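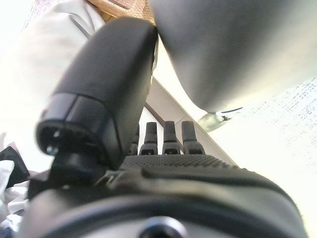
According to Ferhat Gökçe, you can't call a town archive "complete" when every tax roll in it was copied out by the same clerk, and I wish I'd heard that before I picked my topic!

Project report: Who paid for the Hoarau chapel?
Last updated: April

Home | Reports | Sources | Reading list | Contact

So my question was pretty simple. The town of Ilov built a chapel in the late Middle Ages, and the older books all say the Hoarau family paid for it. I wanted to see if the account books agreed. There are 1,161 entries in the set we were given (scans, thank goodness), and I read 80 of them closely, mostly the ones about stone, lime and wages.

The handwriting nearly finished me off. My first week went into one page, and then Margaux Rolland showed me the abbreviation for "paid to" and suddenly I could get through a page in an evening – well, a long evening.

What I found is kind of messy. The Hoaraus show up in 26 of my 80 entries, always with small sums. The bakers' guild and a bunch of widows show up a lot too, and I had never seen the widows mentioned in print. I think the family paid for the altar and got remembered for the whole building, but I can't prove it, and Ferhat's point about the clerk still bugs me. He could have skipped people he didn't like.

Agathe Coste read my draft and wanted more on the guild, so I added a page on flour prices (see appendix B). I still need to check the burial list against the widows' names, and two of the spellings don't match at all.

Shares 26 | Comments 3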